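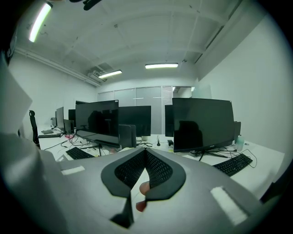 Slide 1: two fingertips behind the black pad.

OK, hi everybody, can you hear me in the back? Great. I'm Solange Xavier, I run the help desk at Guerra, and I've got the slot right before lunch so I'll keep moving. (Check the clock. Drink some water.)

The talk is called "Writing the Email People Will Read." I picked it because I spent most of February going through our sent mail, all 2000 messages of it, and wow, we write long! I had a favorite that ran 151 lines before it got to the part where the customer had to reset a password. I wrote that one, by the way. (Pause here, they laughed last time.)

So, first thing. Put the ask in the subject line. If you need a signature by Monday, the subject is "Please sign by Monday." I used to write things like "Following up on our earlier conversation" and then wonder why it sat there all week.

Second thing, and I feel strongly about this one – one email, one question. When I send three questions I get an answer to the easiest one. Every time! Then I have to write back and say thanks so much, and what about the other two, and now we're both a little annoyed.

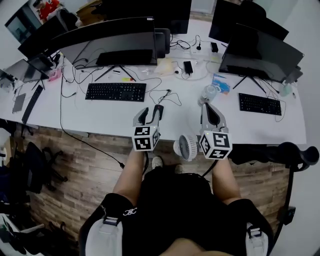

Let me tell you about the Posport outage. We had a notice going out to every customer on that system, and the draft had been through so many hands that it opened with a paragraph on how much we value our partnership. People couldn't log in! They did not want to hear about the partnership. We cut it to 36 words: what's broken, what still works, when we'd write again. The calls slowed way down that afternoon, and the folks at Terus asked if they could borrow the template. (Skip the Terus part if we're running behind.)

(Ask the room: who has opened an email today and closed it without answering? Hands up. Put mine up too.)

OK, greetings. I get asked about these a lot. "Hi" plus the name is fine. Starkavov's people like "Good morning" so they get "Good morning." I don't lose sleep over it.

Sign-offs, same deal. Pick one and stick with it. I do like a phone number under the name though, please put your phone number in there.

Next is the exercise. Handouts are on the side table, pair up with whoever's next to you, and take one of your own old emails down to five lines. You get ten minutes. (Walk around. Leave time for two pairs to read theirs out loud, then questions.)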